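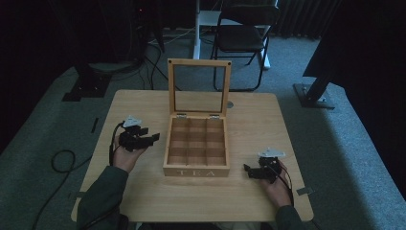 Go early or skip it, my neighbor told me, because by noon the Varnthorpe tea fair is a parking lot with a smell of bergamot. I went early. By ten on Saturday the field behind the old creamery was already full and they were waving cars onto the verge for $5.

I have read a lot of nice things about this fair, most of them in the fair's own newsletter. It bills itself as a meeting of growers, blenders and drinkers. I didn't meet a grower. I met a good number of people selling tea out of foil bags, and when I asked where a particular black tea came from, the answer at two stalls was "the mountains."

The Stimbridge stand had the longest line, all for a free cup of something they call Harvest Reserve. It tasted fine. It also tasted a lot like the regular breakfast blend they pour at the other end of the same table, and the woman pouring said they were "cousins." Harvest Reserve is three times the price. I bought the breakfast blend.

Then there is the storage question, which takes up more of the fair every year. Half of one tent was tins, jars and boxes. I'm of two minds about the wooden tea box with the window in the lid and TEA across the front. A box with nine compartments looks good on a counter, and guests like choosing from one. But light is bad for tea, and so is air, and a windowed lid on hinges doesn't keep out much of either. For wrapped bags, okay. For anything you paid real money for, get a tin with a tight lid and put it in a cupboard.

The talk at 2 was billed as "Water: The Forgotten Ingredient." The tent had 100 chairs and most were taken. We heard twenty minutes on hardness and then ten on a filter jug made by Plasen, which was for sale by the exit. The blind tasting, filtered against tap, was done with cups that had different colored stickers, and the speaker told us which one was filtered before we drank. Everyone preferred it.

I did like the Piątek stall, way in the back next to the generator. They had four teas, a price list written in marker, and no story. Their smoky one was the best thing I drank all day - strong, a little rough, not perfumed. They sold out of it before three.

Restrooms were clean. Food was one waffle truck. The sign at the gate claimed 300 teas to try, and if you count every fruit infusion with hibiscus in it, maybe. Bring your own cup, the paper ones go soft.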